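4. Preparar el marcador antes del partido

Ya tiene el marcador Sastine montado junto a la banda y enchufado, así que lo más pesado ha quedado atrás. Tómese estos pasos con calma, sobre todo la primera vez – después de un par de encuentros le saldrán solos.

1. Encienda el mando Admasu y espere a que la luz verde deje de parpadear.

2. Elija el deporte en el menú. Para fútbol gaélico, el marcador separa goles y puntos y calcula el total por su cuenta.

3. Ajuste la duración de cada parte y pulse Guardar.

Nota: el mando alcanza 300 metros en campo abierto. Si su club juega entre gradas altas, como en Wernovport, acérquese un poco más.

Precaución: no cubra las rejillas traseras con lonas ni pancartas mientras el panel esté encendido.

4. Haga una prueba completa: sume un gol, réstelo y toque la bocina una vez (avise antes a quien esté cerca, que suena lo suyo).

5. Deje el mando en la mesa de anotadores, con la pantalla hacia arriba y lejos de las bebidas. 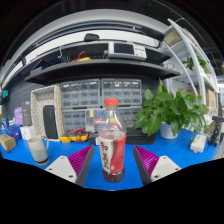
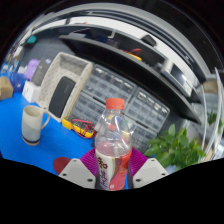
Botella con tapón rojo anaranjado.

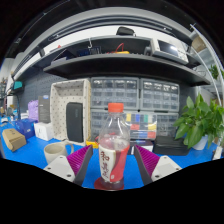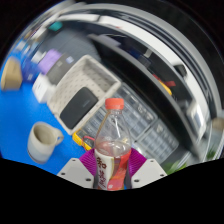 5. Durante el descanso

1. Pulse Pausa al sonar el final de la primera parte. El tanteo se conserva, no se preocupe.

2. Ponga la cuenta atrás en 10 minutos – o en lo que marque su competición – y pulse Inicio.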